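# Nollitis Two-Arm Home Unit

**Status:** trial hire only
**Page last revised:** 3/13/22

People ring us and ask whether it can do the housework yet. It can do a bit of the housework, slowly, if you tidy up first. We sell it anyway, or rather we hire it out, and we'd like you to read this page before you fall in love with the brochure.

The Nollitis has two arms, a parallel gripper, and the patience of a heron. Bedrooms are where most customers want it: putting things away in drawers, dusting along the top of the dresser, moving the odds and ends that live up there. Thư Bùi, who writes our chore routines, tries every one of them in simulation before a real dresser is put at risk.
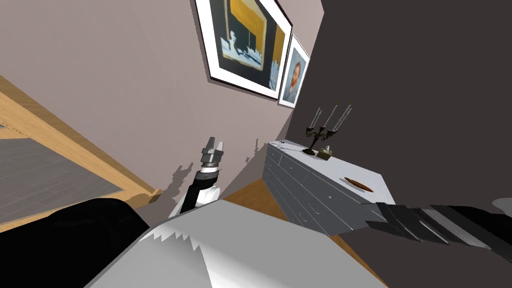

Drawers are harder than they look. A shallow one wants a light pull and a straight one, and a machine that's a finger's width out will tug at the front with great dignity and open nothing. Candlesticks are worse. Ask it to dust round one and you'll learn how much you liked the candles.

### What we'd trust it with

- Picking up socks (dark socks on dark carpet, less so)
- Moving a dish from one end of a surface to the other
- Closing drawers

### What we wouldn't

- Fitted sheets
- Straightening pictures
- Anything left to you by an aunt

### Hire terms

| Item | Detail |
|---|---|
| Minimum hire | 2 weeks |
| Running time per charge | some 60 minutes |
| Deposit | £100 |
| Chore routines | Tipoki pack, included |
| Spare finger pads | Clalov, sold in pairs |

Delivery is to the ground floor. Stairs can be arranged - ask for Wai-kit Pan, and be nice to him, he's done a lot of stairs. The drawer routine gets its next update in November.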